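Around the House

Little Red Box, Big Plans

One of my favorite things about this time of year is that people start clearing out closets, and good storage comes looking for a new home. Cabinets, lockers, trunks with doors that swing every which way: if it has a lid or a latch, I want to see what somebody can fit in it! So I was thrilled when the folks at the Stidach swap shelf asked for a piece on small storage boxes.

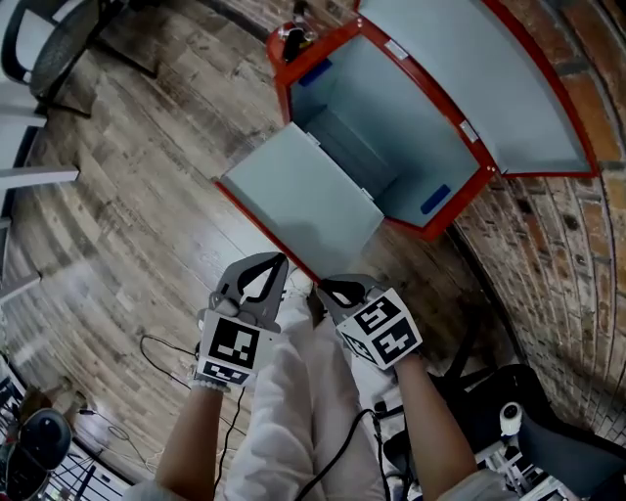 By J. Wickramasinghe
Home & Hobby column, December

I have a real soft spot for a box with a red frame. The bright edging does half the decorating for you, and with pale gray-blue panels in between it looks cheerful on a plain wooden floor (mine has lived in the hallway, the den and, for one long winter, next to the tub). A front flap that folds down is the best part. You get a little landing spot for whatever you're sorting, and you don't have to reach in blind. Add a bigger door that swings out to the side and even the back corners are easy to get to.

Sit down on the floor with it, legs out, and give yourself a whole evening. I mean it! Open everything that opens before you put a single thing inside. If there's a step or ledge at the back, that's your spot for small jars and spools, with the taller stuff down in front. I like to mark my sections with blue painter's tape and live with them for a couple of weeks, moving the strips whenever I change my mind. Last spring I moved them 6 times, and the sewing kit still ended up exactly where it started.

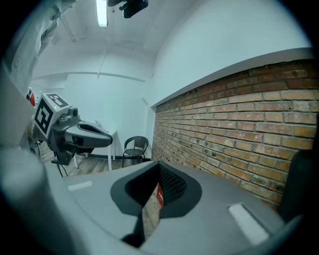

The tape peels off my painted panels without much fuss if I go slowly, and a damp cloth takes care of the rest. Check the hinges while you're down there, too. A door that drags usually just wants a screw tightened, and two minutes with a small screwdriver can make an old box feel brand new.

As for what goes in, I've heard wonderful ideas from readers. A family over on Serard Lane keeps all their board game pieces in one, and a reader at the Skivus apartments wrote in about her button collection, some 135 of them, every one sorted by color. I could look at that all day.

The swap shelf is open afternoons through the end of the month, in the front hall. Bring a box, take a box, or come by and show off what you've done with yours. If the latch sticks, bring it anyway and we'll have a look at it together.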